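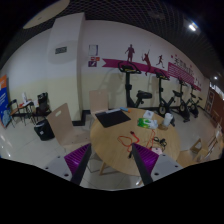 Folie 1: Der Tisch im Bewegungsraum

Sprechernotizen zum Vortrag »Wer räumt hier eigentlich ab? Gemischte Räume und was sie uns kosten«
Yi-an Do, 1. März 2025
Interne Fachrunde Raum und Betrieb, Kondholm

Folie stehen lassen, bis alle sitzen. Kein Begrüßungswitz. Erst fragen: Wofür ist dieser Tisch da? Zwei, drei Antworten aus dem Publikum abwarten. Erfahrungsgemäß sagt einer »Pause«, einer »Besprechung«, und irgendwer sagt »Ablage«. Die Ablage ist mein Thema.

Auf die Sachen eingehen, aber kurz. Springseil oder Kabel, orange, mitten auf der Platte, locker aufgerollt. Daneben schwarze Kabel, ineinander verheddert. Taschentücher, Küchenrolle auf dem Holzhalter. Mehr muss ich nicht aufzählen, das Publikum hat Augen. Dann hinüber zur Wand, vier Standräder in einer Reihe, das nächste direkt hinter dem Tisch.

Frage in den Raum: Würden Sie dort Ihr Brot essen? Hände zählen lassen, Ergebnis nicht kommentieren.

Folie 2: Was uns versprochen wurde

Vorsichtig einsteigen, im Publikum sitzen Leute, die das Konzept mitgetragen haben. Trotzdem nicht weichspülen.

Das Versprechen lautete: Ein Raum für Bewegung und Pause bringt die Leute zusammen. Wer radelt, trifft den, der Kaffee trinkt. Im Konzeptpapier von Drulilari heißt das »aktive Mitte«. Ich habe das Papier dreimal gelesen und weiß bis heute nicht, was in der aktiven Mitte passieren soll, wenn zwei Menschen schwitzen und vier andere in Ruhe eine Suppe essen wollen.

Zitat aus dem Papier vorlesen, langsam: »Der Tisch wird zum Ankerpunkt spontaner Begegnung.« Pause. Weiter ohne Kommentar.

Was ich dem Konzept zugestehe:
Der Raum wird genutzt. Das war vorher anders, da standen hier Kartons.
Helles Holz bei Tisch und Stühlen, das wirkt freundlich, und das meine ich ohne Ironie.
Die Räder stehen ordentlich in der Reihe. An den Geräten liegt es nicht.

Was ich ihm nicht zugestehe: dass die Mischung von selbst funktioniert. Dafür habe ich in den Unterlagen keinen einzigen Beleg gefunden. Es gibt eine Umfrage mit 16 Rückmeldungen. Von 170 Beschäftigten am Standort. Daraus wurde im Bericht »eine breite Zustimmung«. Wenn jemand nachfragt: Ja, ich habe die Rohdaten angefordert. Nein, ich habe sie nicht bekommen.

Folie 3: Der runde Tisch

Runde Tische haben einen guten Ruf. Niemand sitzt am Kopfende, alle sehen sich an. Schön. Für die Ablage taugen sie wenig, denn ein runder Tisch hat keine Ecke, in die man etwas schieben könnte. Was man hinlegt, liegt entweder in der Mitte oder am Rand, und beides stört den Nächsten.

Auf Folie 1 zurückspringen, falls die Technik mitmacht. Hinweis auf das schwarze flache Ding hinten links. Unterlage oder Tablethülle, ich lege mich da nicht fest. Ein Stift gleich dahinter, vielleicht auch ein Marker. Damit ist ein Platz belegt, obwohl niemand sagen kann, ob jemand dort arbeiten will. Wer fremde Sachen auf einem Tisch sieht, setzt sich woandershin. Oder gar nicht.

Mein Eindruck, ausdrücklich als Eindruck kennzeichnen: Nicht die Menge ist das Problem. So viel liegt da gar nicht. Es sind Sachen aus verschiedenen Tätigkeiten, und keine davon hat einen festen Ort. Die Küchenrolle gehört zum Essen oder zum Abwischen der Geräte, je nachdem, wen man fragt. Das Kabelknäuel gehört vermutlich zu irgendeinem Gerät. Zu welchem, sieht man ihm nicht an.

Folie 4: Die Stühle

Nicht zu lange hier bleiben, maximal 2 Minuten.

Die Lehne hinter dem Tisch ist hoch. Beim Stuhl links gibt es eine Griffaussparung oben in der Lehne, und das ist das klügste Detail im ganzen Raum. Man kann ihn mit einer Hand greifen und wegziehen. Ich würde gern wissen, wer ihn ausgesucht hat, ich würde der Person die nächste Beschaffung geben.

Skeptisch bin ich beim Platz. Ein Stuhl steht hinter dem Tisch, und dahinter beginnen die Räder. Wer dort sitzt und den Stuhl zurückschiebt, muss wissen, was hinter ihm ist. In der Planung von Fosesex sind die Stühle alle angeschoben gezeichnet. Gezeichnete Stühle sind immer angeschoben. Mit sitzenden Menschen wird der Plan ein anderer.

Falls die Frage nach Mindestabständen kommt: Ich nenne keine Zahl aus dem Kopf. Auf die Sicherheitsfachkraft verweisen und anbieten, gemeinsam zu messen.

Folie 5: Das Argument mit dem Aufräumschild

Kommt garantiert aus dem Publikum, deshalb vorwegnehmen. »Dann hängt doch ein Schild hin.«

Wir hatten ein Schild. Im November hing es an der Tür, laminiert, mit Ausrufezeichen. »Bitte den Tisch so verlassen, wie Sie ihn vorfinden möchten!« Wirkung: keine, die ich hätte feststellen können. Ich habe allerdings auch nicht systematisch hingeschaut, das muss ich fairerweise dazusagen. Andere haben mir erzählt, in der ersten Woche sei es besser gewesen. Kann sein. In der ersten Woche ist alles besser.

Das Schild setzt voraus, dass man weiß, wohin mit den Sachen. Wohin mit einem Springseil? In diesem Raum gab es dafür keinen Haken. In den Schrank im Flur? Der ist abgeschlossen, der Schlüssel liegt am Empfang, und der Empfang ist über Mittag nicht besetzt. Ein Schild, das zum Aufräumen auffordert, und kein Ort zum Hinräumen. So kommt so etwas auf den Tisch.

Folie 6: Die teure Lösung

Angebot von Marchetti zeigen, Summe nennen: 1.000 Euro für ein »Ordnungsmodul«. Laut Angebot ein Regal mit Türen, in Eiche, auf Rollen.

Ich bin dagegen, und zwar aus folgenden Gründen:
Die Rollen. Was rollt, steht nach kurzer Zeit dort, wo es gerade niemanden stört, und das ist selten dort, wo man es braucht.
Die Türen. Hinter Türen verschwinden Kabel für Jahre.
Die Bezeichnung. Wenn ein Regal Modul heißt, wird es teurer. Das darf man ruhig so sagen, der Vertreter ist nicht da.

Fair bleiben: Die Verarbeitung beim Musterstück war gut. Ich glaube nur nicht, dass ein Möbel eine Zuständigkeit ersetzt.

Folie 7: Was ich stattdessen ausprobieren würde

Tonfall wechseln, etwas langsamer. Hier wollen die Leute mitschreiben.

Haken an die Wand, in Reichweite der Räder. Für Seile, Bänder, Handtücher. Offen sichtbar, damit man merkt, wenn etwas fehlt.

Die Küchenrolle entscheiden. Entweder gehört sie zu den Geräten, dann kommt sie dorthin, oder sie bleibt auf dem Tisch, und die Geräte bekommen eine eigene. Die Taschentücher können von mir aus bleiben, an denen ist noch keine Pause gescheitert.

Kabel beschriften. Ein Streifen Klebeband, ein Wort darauf. Was nach einem Monat keiner Sache zugeordnet ist, geht zur IT, und die IT darf es wegwerfen. An dieser Stelle wird jemand von der IT protestieren. Zulassen, aber kurz halten.

Einen flachen Korb für Fundsachen. Hier bin ich selbst unsicher. Körbe füllen sich. Ich habe an einem anderen Standort einen gesehen, in dem unten eine Banane lag, deren Alter ich nicht schätzen möchte. Wenn Korb, dann mit fester Leerung und einem Namen daran.

Und die Frage, die sich keiner zu stellen traut: Brauchen wir den Tisch an dieser Stelle überhaupt? Man könnte ihn versetzen, ein Stück von den Rädern weg. Kostet nichts, lässt sich an einem Vormittag zurückbauen. Ich habe das dreimal vorgeschlagen und jedes Mal gehört, das widerspreche der aktiven Mitte.

Folie 8: Einwände, mit denen ich rechne

»Das ist doch eine Kleinigkeit.«
Ja. Ich bekomme zu diesem Raum trotzdem mehr Beschwerden als zur Heizung. Menschen ärgern sich über Kleinigkeiten, an denen sie täglich vorbeigehen.

»Die Leute sind eben unordentlich.«
Glaube ich nicht. Dieselben Leute räumen am Schreibtisch auf. Dort wissen sie, was wem gehört.

»In Kondholm läuft es doch gut.«
Nachfragen, was »gut« heißt und woran man es gemessen hat. Freundlich bleiben. Der Standortleiter sitzt vermutlich in der zweiten Reihe.

»Die Räder müssen raus.«
Da widerspreche ich. Wer die Räder hinauswirft, bekommt einen Pausenraum mit demselben Tisch und anderen Sachen darauf.

Folie 9: Bitte an die Runde

Keine Abstimmung heute. Ich möchte, dass jede und jeder bis zum nächsten Treffen einmal in den eigenen Pausenraum geht und aufschreibt, was auf dem Tisch liegt und wohin es gehört. Nur aufschreiben, nichts wegräumen. Wer bei einem Gegenstand keine Antwort findet, lässt die Spalte leer.

Die Listen bitte an mich, gern handschriftlich, gern abfotografiert. Ich führe sie zusammen, und erst dann reden wir über Haken, Körbe oder das Angebot von Marchetti.

Reserve, falls Zeit bleibt: die Sache mit dem abgeschlossenen Flurschrank ausführlicher. Falls keine Zeit bleibt, Folie 4 streichen und nur die Griffaussparung erwähnen. Laptop-Adapter nicht vergessen, der Beamer im großen Saal hat nur den alten Anschluss.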